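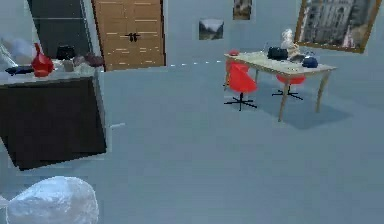
Lindsay Dunstan reckons I've been far too soft on Purkton this season, and she left a long comment under my last post to tell me so. Her main point was that a team that draws nine games at home doesn't deserve to go up, and that I only write nice things because I've got a season ticket and a scarf. Guilty on the scarf! But I've been chewing on the rest of it all week, so I'm going to answer her properly.

First, the nine draws. Yes, they were painful. I sat through every one of them, including the Dralldale game in November when it rained sideways and the only shot on target came from our own left back (wrong goal, great save by our keeper). But look at who we were playing with back then. Niskanen was out with his knee, the two new kids from the reserves were still finding their feet, and we had a center half up front for a month. You don't win many games with a center half up front. I'd have taken a draw before kickoff in most of them, and I bet Lindsay would have too if she'd seen the team sheet.

Then it all changed after the winter break. Niskanen came back and scored in his first game, a scruffy little thing off his shin, and the whole place woke up. The crowd that night was 680. For the last home game it was 2,448, and I had to stand behind a pillar because somebody's entire family was in my usual spot. I've been going for years and I had never seen a line outside the tea hut that went past the turnstiles. My brother missed the second goal because he was waiting on a hot dog – he still hasn't forgiven me for sending him.

Where I do agree with Lindsay is the away form. It was awful and it stayed awful. I went to Dralldale for the return game, 128 miles each way on a bus with a broken heater, and we lost 3-0 without ever looking like a football team. The passing was slow, nobody wanted the ball, and we brought on a third striker when what we needed was someone to win a header in midfield. I said all that at the time, by the way (scroll down, it's in the spring posts, and I was pretty grumpy).

So do we deserve to go up? We finished second. The rules say second goes up. I don't know what else to tell you, Lindsay! If you want a prize for prettiest soccer then give it to Dralldale, they were lovely to watch and they finished fourth.

What worries me more is next season. The step up is a big one, and the squad is thin. Word is that Kwan-ho Fu is off, and he's the only one who can take a decent corner. I'd love us to sign a proper holding midfielder and another right back, and I'd love the board to leave ticket prices alone for one more year. The fixtures aren't out yet, but I've already told work I'll be wanting some Friday afternoons off.

Oh, and a few of you asked about the bus. Amra Hoxha is taking names again for the away trips and she wants deposits before the preseason games start. Sit near the front if you get carsick. The seats over the back wheels are terrible, and I'm bringing a blanket this time, heater or no heater.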